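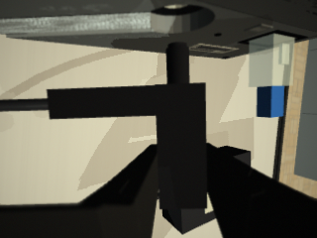

Bring a jumper, and bring more questions than you think you'll need. So wrote one reader of our first edition, after taking her class to the open day at Elosmont, and we have taken her advice to heart. She also told us that the old version of this chapter had far too many diagrams and not nearly enough people trying things out. She was quite right!

39 shares 2 comments

Chapter 11
A Day Among the Robots

Most books on automation start with definitions. We are going to start with a visit, and the definitions can wait until you have something to hang them on.

The Zalley workshop at Elosmont opens its doors every March. You come in past the coat hooks, sign the book, and by ten in the morning the first demonstration is under way. Last time there were 114 visitors over the day, from primary pupils to retired fitters, and the thing they crowded round most was a job you could do at home half asleep: putting a plug into a socket.

Try it now with any lead you have to hand. Notice how little you look. Your fingers feel the edge of the socket, you wiggle a bit, you push, and in it goes. A robot arm has to manage the same job with a gripper, some joints and whatever its sensors can tell it. If it is tilted by a hair, the plug catches on the rim. If it pushes too hard, something bends. All the big ideas in this chapter (position, grip, force, and knowing when you have finished) are tucked inside that one small task, and that is why we love it so much.

The demonstrations at Elosmont are run first in simulation. The room, the table, the arms and the parts are all drawn by a computer, with rules for how things touch and slide. Visitors watch on a big screen and may ask for a change: move the box a little, turn it, start again. Guswood, the firm that builds the practice tasks, likes to let the youngest person present choose the change, and the choices are wonderfully awkward. 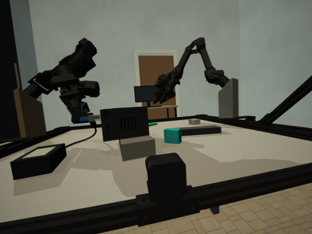

But is it cheating to practise on a computer first? A boy near the front asked this out loud, and the whole room turned round to hear the reply. The demonstrator said no, and then said it was the best question of the morning. Pilots practise in simulators. So do train drivers. What matters is how closely the pretend world behaves like the real one, and where the two part company. Rubber is hard to copy. So are thin cables, which bend and twist in ways that are costly to work out. We come back to this in section 11.2.

Setting up two arms at one table raises another matter. They share the space, so each has to be kept out of the other's way, even when only one of them has a job to do. The Nazari worksheet at the back of the chapter lets you plan this on squared paper, with a friend taking the second arm. It is great fun and gets surprisingly heated.

Before you read on

Pick up a plug, a key or a pen lid. Close your eyes and fit it where it belongs. Then write down, in order, every single thing your hand did, including the small corrections. Keep the list safe. You will need it when we write our first set of instructions for an arm, and you will probably want to add to it by then.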